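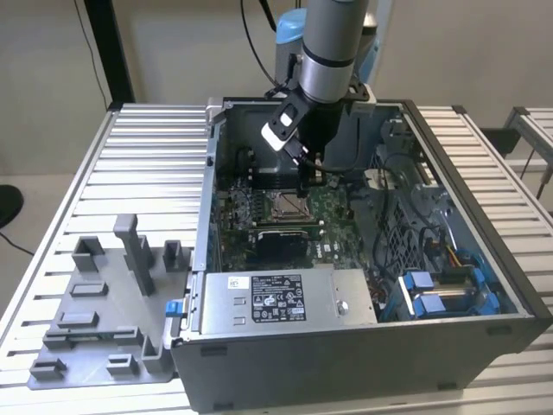 Quiénes somos

Plallness es una empresa de recuperación y venta de equipos informáticos de segunda mano. Compramos ordenadores retirados de oficinas, colegios y talleres, los revisamos, cambiamos lo que haga falta y los volvemos a poner en venta con garantía. Lo que no se puede aprovechar entero se desmonta para piezas.

Empezamos en un local alquilado de la calle Narstead con dos mesas y un almacén compartido con una imprenta. La imprenta se marchó y nos quedamos con toda la planta baja. El año pasado pasaron por el taller 1.199 equipos, en su mayoría torres de sobremesa y pequeños servidores. Los portátiles son una parte menor del negocio y solo admitimos modelos de gama profesional.

Qué hacemos

Recogida. Retiramos equipos a domicilio en empresas y centros de enseñanza a partir de diez unidades. Por debajo de esa cantidad se pueden entregar en el mostrador. Al recibirlos damos un justificante con los números de serie.

Borrado de discos. Todos los discos se borran antes de cualquier otra operación. Si el cliente lo pide por escrito, se destruyen y se entrega el certificado correspondiente. Este servicio se factura aparte.

Revisión y venta. Cada equipo pasa por limpieza, prueba de memoria, prueba de fuente y una noche encendido con carga. Los que superan las pruebas se clasifican en grado A o B según el estado de la carcasa. El interior se revisa igual en los dos casos.

Piezas sueltas. Mantenemos un catálogo de placas, fuentes, ventiladores y memorias para modelos que ya no tienen recambio oficial. Si una pieza no aparece en el catálogo, conviene preguntar, porque la lista se actualiza cada quince días y el almacén se mueve más deprisa.

La línea Beaudoin

Beaudoin es el nombre con el que vendemos nuestros equipos montados a partir de componentes recuperados. Son torres sencillas, pensadas para administración, aulas y puntos de consulta. No están indicadas para juegos ni para edición de vídeo. Se entregan con sistema libre instalado o sin sistema, a elección del comprador, y tienen garantía de dos años.

Dónde estamos

El taller y el mostrador siguen en Narstead. El almacén de piezas está en el polígono de Histden, a 29 kilómetros, y no atiende al público. Los pedidos de piezas hechos antes de las 12:00 se recogen en el mostrador al día siguiente.

Trabajamos con más de 80 clientes fijos, entre gestorías, academias, ayuntamientos pequeños y otros talleres de reparación que nos compran recambios.

Horario y contacto

Mostrador abierto de 9:00 a 14:00 y de 16:00 a 19:00. En diciembre cerramos por las tardes para hacer inventario. Para recogidas, rellene el formulario de la sección Empresas indicando número de equipos, tipo, planta y si hay ascensor. Contestamos en dos días laborables.

Página actualizada el 2 de noviembre de 2020.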